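Hot Pot Tables: Keeping the Top Clean Between Meals

Gomico Home Notes
25 February 2020
Filed under: Kitchen and dining

A round table with a pot set into the middle is a fine thing for a family that cooks at the table, and a nuisance to wipe down. Fat lands on the top, broth runs toward the opening, and the rim of the well collects whatever you missed last time. What follows is the routine we use on ours, plus a few notes on towels.

Start with the pot

Turn off the heat and let everything cool fully. Ladle out the broth while you can still pour it, and strain out the solids before they go near a drain. If your pot lifts out, wash it in the sink. If it is fixed, wipe it with paper towels first, then with a cloth and a little dish soap, then twice with clean water. Cover the opening before you work on the rest of the table. A folded towel laid over the hole keeps crumbs and spray from going down into the well, where they are hard to reach.

Clear the top properly

Move everything, including the small stuff. Pens, charging cables and snack tubs end up on a big table because there is room for them, and wiping between them leaves a ring of grease each time. Put cables away first. They drag through the wet patches and leave lines.

Wipe from the edge toward the middle

Work in wedges, as if you were cutting a pie. Use one damp cloth with soap, one damp cloth without, and a dry towel to finish. On a shiny top with a clear cover the drying is the part that counts, as streaks show up badly near a window. Bend down and look across the surface toward the light. You will see every smear you left.

If you have a soft plastic cover, lift the edge once in a while and check for trapped water. Cooking steam gets under there. Leave the cover folded back until both sides are dry.
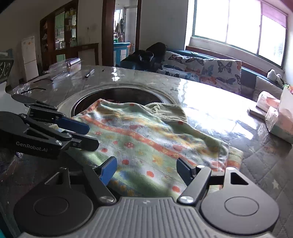 3 min read

Which towel to use

An old soft towel beats a new one. New towels shed lint for the first several washes and some of them push water around more than they pick it up. We like a light patterned towel for the dining table and plain ones for the kitchen, so they do not get mixed up. Skip fabric softener on anything you dry with - it coats the fibers.

Don't leave the towel bunched up on the table when you finish. Shake it out, fold it in half lengthwise, then in thirds, and hang it if it is even slightly damp. A towel left in a heap over the pot opening will smell by the next day.

Stubborn spots

For dried chili oil, lay a warm wet cloth over the spot for 14 minutes, then wipe. Baking soda paste is fine on the metal rim but can dull a glossy cover, so keep it off the top. Never use a scouring pad on either one.

More from Kitchen and dining
Getting wax off a Jernum tray
Storing ladles without a drawer
April checklist: vents, filters and seals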